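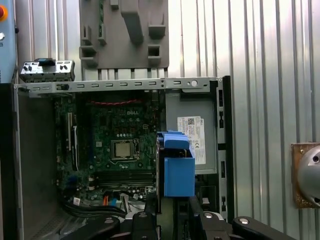 ## Can a machine take apart an old PC yet?

Partly. The Rutlow repair and recycling shop has been trying a robot arm on retired desktops since October, and the results are mixed. The Dell on the bench has its side panel off and its processor sitting bare in the socket, with the gripper on a blue plastic bracket between the motherboard and the power supply.

Rigid parts like that bracket suit the arm well enough. It knows where to look, and the plastic gives it something square to hold. Cables are the hard part. They bend, they hide connectors, and no two cases have them lying the same way — people at Rutlow still unplug them by hand.

A trained worker finishes a case in six minutes. The arm, running software from Agudelo, takes up to 7 for its share of the steps and then waits for help with the rest.

Rutlow has 2,520 desktops to get through this year and plans to keep the arm on brackets and covers for now. Memory and drives come next, if the new fingers from Bila hold up.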